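Search this site
Enter keywords
Go

Looking after plates and worktops

Coloured plates show wear sooner than white ones. Most of what looks like scratching is metal left behind by cutlery, and it comes off. Make a paste of bicarbonate of soda and a little water, rub it on with a damp cloth, leave it for a few minutes and rinse. If your fingernail catches in the line then the surface is cut and the paste won't help.

Plastic plates need gentler handling. Keep them away from scouring pads and don't cut meat on them. Tomato and curry stains fade if you wash the plate, rub in a spoonful of cooking oil, wipe it off and wash again in hot soapy water. A day on a sunny windowsill shifts most of what is left - June is best for this, but any bright spell will do. Sumathi Chettiar wrote in from Clamthorpe to say she uses lemon juice before the windowsill, and that turmeric needs 2 goes.

Stack plates with the heaviest at the bottom and put a sheet of kitchen paper between any with a rough foot ring. It is the unglazed ring underneath that marks the plate below. Stacks of more than eight are a nuisance to lift and the bottom one never gets used.
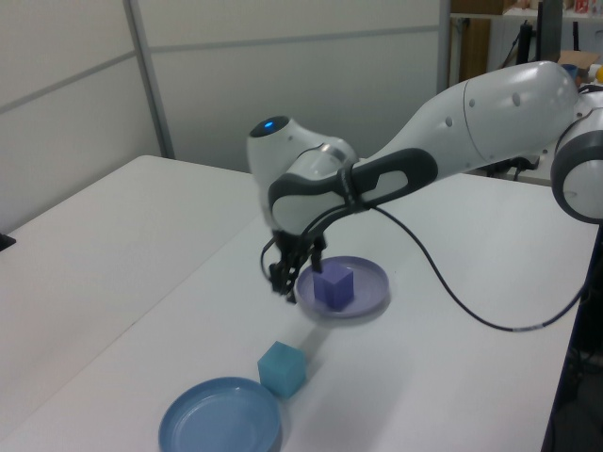
White worktops and tabletops are easy to keep if you get to spills early. Tea, beetroot and red wine should be wiped up straight away with cold water. For a mark that has dried, lay a cloth wrung out in warm water and washing-up liquid over it for half an hour, then wipe. Bleach is a last resort. Use it well diluted, for three minutes at most, and rinse twice. Never use it on anything you have just cleaned with vinegar.

Rubber feet on mixers and toasters can leave yellow rings on a pale surface. Put a cork mat under anything that stays in one place. Rings that have been there for years may not come out at all.

Ballpoint and felt tip usually come off with a dab of surgical spirit on cotton wool. Test a corner first, and keep it away from the hob. Crayon softens with a hairdryer on low - wipe as you go, or it spreads.

Bonifacio Pastor asks about sticky patches left by price labels. Warm the patch with a cloth dipped in hot water, rub with a drop of cooking oil and roll the glue off with your thumb. Wash afterwards or the oil will pick up dust.

Dishcloths do more harm than most people think. A cloth that smells is putting grease back on the table. Boil cotton ones for ten minutes or put them through a hot wash, and hang them up to dry flat. I start the week with four clean ones on Monday and they go in with the towels.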